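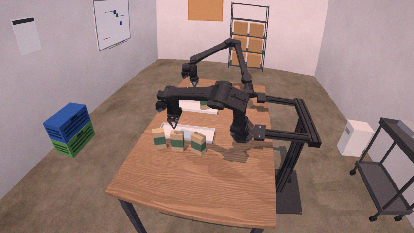 Skeltcombe, 27 July 2018

The Zurnine was a proposed passenger monorail, hung from overhead beams and driven by propellers, that was meant to link Skeltcombe with the ferry port at Drallon. It was never built beyond a short test length. I've been fond of it since I was small (my uncle had the brochure pinned up in his shed), so this entry may be warmer towards it than it deserves.

Origins

The idea came from Struan Purves, a draughtsman who had worked on crop-spraying aircraft and was convinced that wheels were holding trains back. He wanted a propeller at each end of the car, one pulling and one pushing, with the whole thing dangling from a steel beam. His first drawings show 70 seats and a small bar. Later ones drop the bar, which I think was a mistake!

Money came mainly from Begoña Casado, who owned the Villanueva bottling works and was fed up with how long the coast road took. She paid for the brochure, the scale model and the land for the test track.

Design

The beam sat on concrete legs and the car hung underneath on rubber rollers. Purves claimed it would be quiet. A propeller a few feet from a bedroom window is never going to be quiet, and the people of Drallon said so in a petition with 1,571 signatures.

Then there was the wind. A hanging car swings, and the route crossed an open estuary. The engineer Inmaculada Vallejo was asked to look over the plans and wrote a very polite report saying the car would have to stop on any breezy day, and that stopping was the other weak point – the brakes gripped a beam that would be wet for half the year. Purves answered by adding fins.

Test track

The test length ran to 4,000 feet across a field outside Skeltcombe. A single car, without seats, made 4 powered runs along it one September. The last was cut short when a roller jammed, and the car had to be lowered to the grass with a farm crane. Casado withdrew her money that winter.

Afterwards

The beam went for scrap, but two of the concrete legs are still standing and cows scratch themselves on them. Ifigeneia Chrysikopoulos covers the project in her history of odd railways, and she is kinder about the fins than I'd be. The scale model is in Skeltcombe library, on top of the local maps cabinet – ask at the desk if you want it lifted down.

See also: propeller railcars; suspended railways; Drallon ferry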